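marinho_attic: I have 281 loose sheets, old recipe pages and letters from my aunt, and I'm trying to find a way of keeping them that doesn't mean another binder. Has anyone stood theirs upright in a tray?

Flaltach: I have, and I love it! 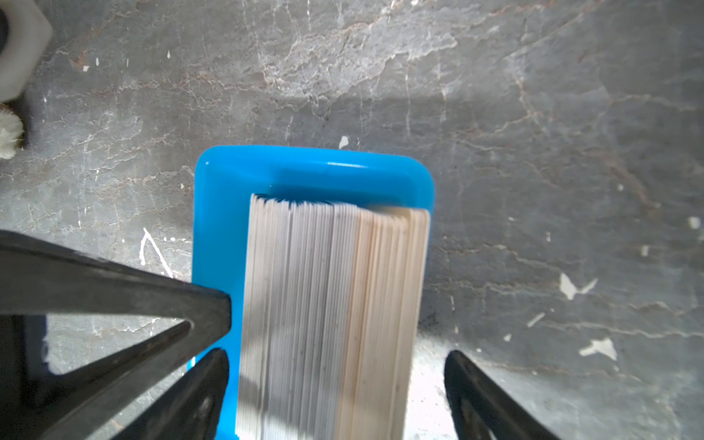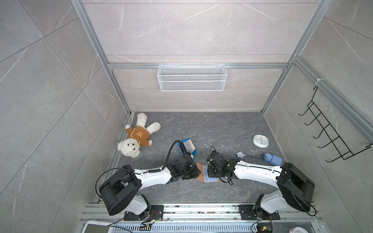

Sorting papers goes so much better for me when they're on edge, because I can flick through them like records in a shop. My stack never stays perfectly even - you can see in the first one how some sheets stand taller than others - and I've stopped minding. The blue tray keeps it together well enough.

Duygu Karaca: I'd be careful, friend. Old paper slumps and curls if it stands for long. I lay mine flat, ten to a folder, and it's been kinder to them.

Flaltach: Fair for letters, Duygu, but recipes I want to reach for!

marinho_attic: Letters flat, recipes upright, then. Thank you both.

Contact the moderators | © Brikilia Forums | Back to top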